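Why Things Tip Off the Edge of a Desk
Science at Home, Bruddale Children's Library
Written by Cor Dijkstra

Every object has a balance point. The technical name for it is the center of gravity. It is the place where the weight of the object acts as if it were all gathered in one spot. In a ruler, the balance point is in the middle. In a hammer, it is close to the heavy end.

A box file is a flat case for keeping papers in. When it is empty, its balance point is close to the middle. When it holds papers, the balance point moves toward the side where the papers are. A sheet of ordinary paper weighs about 5 grams, so a stack of 36 sheets is enough to shift it.

The rule for edges is short. If the balance point is over the desk, the object stays. If the balance point is past the edge, the object tips. The part that sticks out is called the overhang. 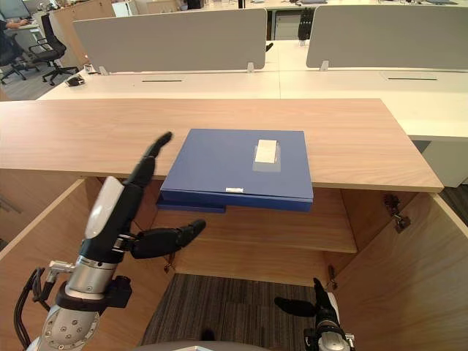

Tipping is a kind of turning. The edge of the desk acts as a pivot, the same as the bar in the middle of a seesaw. The weight on the outer side pulls down, and the weight on the inner side pulls down too. Whichever side has the stronger turning effect wins. Scientists call this turning effect a moment. To work it out, multiply the force by its distance from the pivot.

That second part matters. A small weight far from the pivot can balance a large weight close to it. This is why a light child can lift a heavier one on a seesaw by sitting farther back.

A file that is held up by something else follows the same rule, with one change. The hand that holds it adds a push, and that push has a moment of its own. If the hand lets go too soon, the push is gone and only the weight is left.

Friction also has a job here. Friction is the grip between two surfaces that touch. Once a file tilts, its weight pulls it down the slope, and friction pulls the other way. Smooth plastic on smooth wood has less friction than rubber on wood. A tilted object can therefore slide before it turns all the way over.
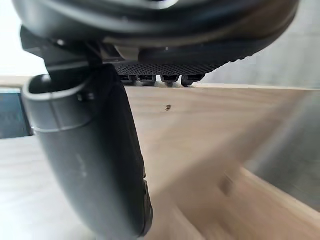
Gripper finger, dark gray, with a rubbery grip surface.

Try it yourself

You need a ruler, a table, two coins of the same kind and a pencil.

1. Lay the ruler flat on the table, pointing straight out over the edge.
2. Push it outward slowly until it starts to tip. Mark the ruler where it meets the edge.
3. Pull it back. Put one coin on the end that is still on the table – the inner end.
4. Push again and make a second mark.
5. Add the other coin and make a third mark.

The marks will not be in the same place. With a coin on the inner end, the balance point moves inward and the ruler can reach farther out. Now put both coins on the outer end and predict the mark before you push.

Words to know

Center of gravity: the balance point of an object.
Pivot: the point or line that something turns around.
Moment: force multiplied by distance from the pivot.
Overhang: the part that sticks out past the support.
Friction: the force that resists sliding.

Next sheet: Hinges, and why door handles are placed far from them.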